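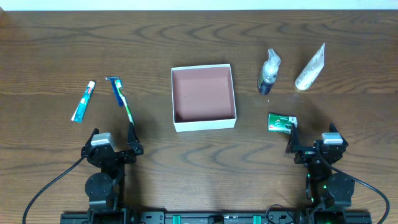

3 min read

Sillstead Toiletries Box - README

What it is

Notes and labels on packing small bathroom stuff into an open box on a table. One box, same kind of items over and over, packed in different orders. Put together at Irnum, cleaned up in December by Floarea Dobre. If the labels disagree with this file, believe the labels.

What's in it

433 packing records. Each one has an item list, the order things went into the box, and a short free-text note on how it ended up. Notes are typed fast, expect spelling.

80 of those are held back for checking. Don't train on them please. They're listed in holdout.txt, one per line, no header.

The stuff

- toothpaste, teal-blue tube
- razor, blue, disposable
- toothbrush, green and white
- small clear spray bottle with dark liquid in the bottom
- white squeeze tube - labeled "cream" all the way through, could be lotion, we never split them
- the box: white outside, pinkish inside, open

Box color was written down as pink, mauve, salmon and terracotta by different people. All mapped to "pink" now. Old words kept in the raw_note column if you care.

Start layout

Long thin things to the left of the box, bottles and so on to the right. Razor and toothbrush usually end up close together or touching. Write the pair down as two items anyway. "touching" is its own yes/no column, don't put it in the notes.

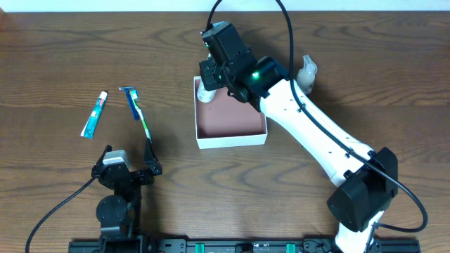
Does it matter which item goes in first?
Not for the label. A record counts as packed when everything on its item list is inside the box, whatever the order. Order is saved in its own column so you can sort on it later.

Packing rules we used

Lay the toothbrush along a side wall if it fits that way. Bottles standing if they stay standing, lying down if not. Don't bend the tubes to make room. Tissue and paper bits count as items when they're on the list, otherwise skip them.

Poking up over the rim is fine. Gets the label "over_rim". Hanging out over the side is not fine, gets "out".

Columns

record_id - plain number
items - separated by semicolons
order - same names, in the order packed
touching - yes/no, razor and toothbrush at the start
end_state - packed, over_rim, out, partial
raw_note - whatever was typed

end_state takes one value only. If something is over the rim and somthing else is out, use out.

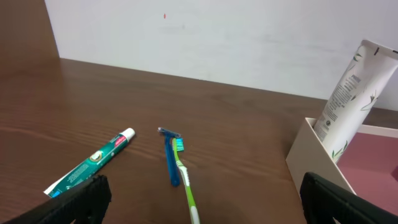 Item names are all lower case, singular. "tooth brush" and "brush" both became toothbrush. "paste" became toothpaste. Tube on its own was a mess - could be either tube - so Lysenko's script looks at the next word in the note and guesses. Guesses have a star after the name. Check those by hand if tubes matter to you.

Cap up or cap down is not labeled. Neither is which way the razor head points. We started on that and gave up, too slow, and people disagreed on what "up" means for a thing lying on a table.

Known problems

Some partial records have no note at all. Left in.
The cream tube and the spray bottle were swapped in a few of the early lists. Fixed the ones we found.
Paper is called paper, tissue or wrapper depending on who was typing. Not merged, because half the time we weren't sure either.

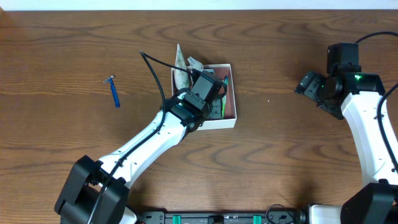 556 words

Changes

Ander version: first one with the order column. Razor records re-read, over_rim added. Anything older than Ander lumps over_rim in with packed, so don't mix the two.

Current version: lower case names, stars on guessed tubes, holdout list moved to its own file.

Still to do

Split paper from tissue if anyone has the patience
A column for items left on the table - right now you have to work it out from items minus order
Spell check the notes, maybe

Using it

Fine for teaching and for testing your own stuff. Say it came from Irnum. If you fix labels send the fixed rows back with the record_id, not the whole file, and put the old value in the note so Floarea can see what changed.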